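Skerex Kitchen Pack – club licence

Price: £327 per club, per school year
Seats: 15
Needs: the free Skerex simulator, any fairly recent laptop
Sold by: Gondlow

Hello, I'm Florencia Valdebenito. I run the after-school robotics club at Sivuncombe and I wrote most of the tasks in this pack, so Gondlow asked me to do the page for it too. I'll try to keep it useful!

The Kitchen Pack is a set of 13 tasks for a simulated robot arm in a simulated kitchen. Your students write the code, press run and watch the arm have a go. They start by moving one joint at a time and finish by planning a whole job with several steps. We've used it with pupils from Year 8 up to sixth form, and the younger ones got on fine as long as they worked in pairs (and the pairs swapped seats now and then – put that in your plan or it won't happen).

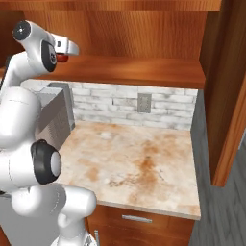
Task 4 is the one everybody remembers from our club, so I'll tell you a bit more about it. Students have to bring the gripper up towards the shelf and stop it before it touches the wood. You'd think that was easy, and then you see how close the white hand gets to the shelf while the big joints are still down by the drawers! Small changes low on the arm make large ones at the top, and I've found it's the quickest way to get a group talking about angles without me standing at the whiteboard. The worktop is left clear for this one, with only a grey appliance at the far left end, and later tasks put things on it to pick up.

Each run is scored out of 1000. Points come off for bumps, for wasted movement and for taking too long, and you can switch the time part off if your lot get flustered. I usually do until after half-term.

In the download you get the kitchen scene, the task sheets, my teacher notes and starter code in Python. Worked answers come in a separate folder with its own password. Please don't keep the password on the shared drive, I learnt that one last September.

If you're entering the Corrigan Cup, the scoring here follows the same rules as the simulator round, so practice scores carry over nicely.

You don't need a real arm for any of this. Licences run from September to the end of August, and extra seats can be added at any point in the year – just write to Gondlow with your club name and how many you want.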